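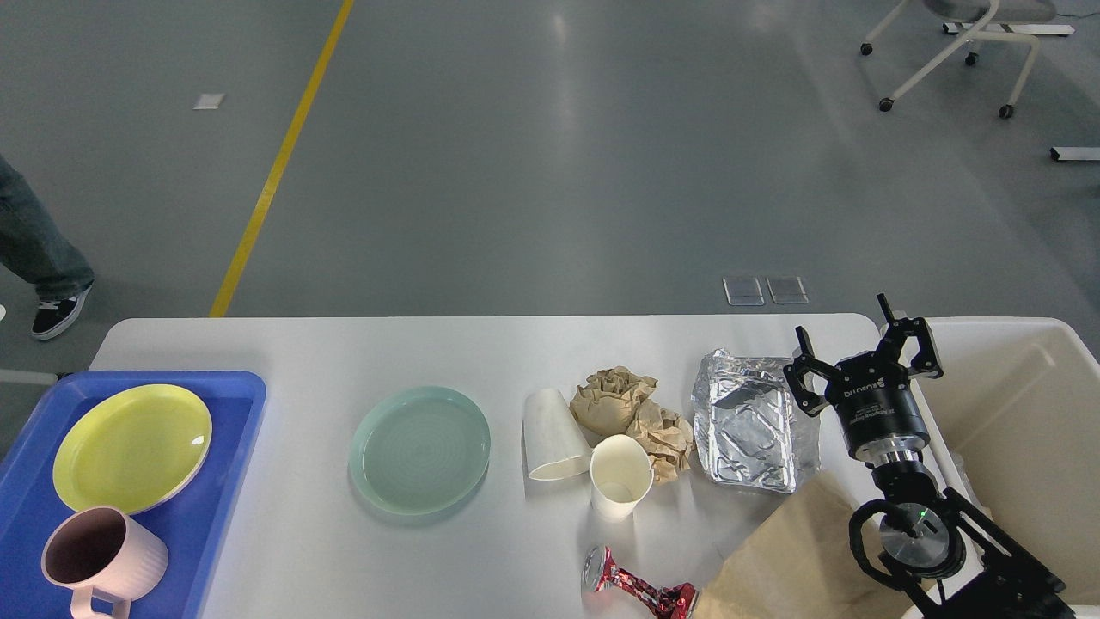 Clearing tables after the Saturday lunch – trays or no trays?

rfothergill
2023-09-02
We run a weekly lunch at the hall in Ternville and I'm trying to settle how we clear. Right now each table gets one blue tray for the dishes that have to be washed, and the throwaway stuff stays on the table until someone comes by with a bag. Plates and mugs in the tray, paper cups and crumpled brown paper in the bag. Two of our regulars want to drop the trays and use one big tub on a cart. Anyone done both?

kudo_kitchen
We did the cart for a year. It's fine until the tub is half full, then it weighs a ton and the mugs at the bottom chip. Went back to trays. One plate and one mug on a tray is light enough for anybody to carry.

Wayne Dobson
Disagree. Trays take up half the table and you end up making five trips. Cart with two tubs, plates in one and mugs in the other. We lost maybe one mug all last winter.

rfothergill
We don't have room for a cart between the tables, or not a wide one. I should have said that.

Wayne Dobson
Then get a narrow one. Ours is from Brorkora, 232 dollars with the second shelf. Wheels are decent.

graham_a
Why is there a mix of real plates and paper cups anyway? Pick one. If you're already washing mugs, wash all of them.

rfothergill
We don't own enough mugs. Coffee drinkers who come early get a mug, everyone else gets paper.

graham_a
Mugs are a dollar at any thrift store.

kudo_kitchen
Storage is the problem with mugs, not price. Our cupboard holds what it holds.

On the original question, do the trash first. If the bag comes around before the dishes, nobody drops a wad of paper in a mug, and you can see what's left. Stand the cups up and stack them too. They take a lot less space in the bag that way.

njal_m
I would do dishes first. A cup lying on its side can wait, but food dries on a plate. Scrape, plate in tray, mug on top or beside it, tray to the sink. Then the trash, then wipe.

kudo_kitchen
Mug on top of a plate slides when you pick the tray up. Beside it.

njal_m
Beside it, fine. Ours have a deep rim so I never noticed.

Wayne Dobson
Still say cart.

rfothergill
Going to try dishes first next week with the trays we have. Will measure the aisle for a narrow cart while I'm there.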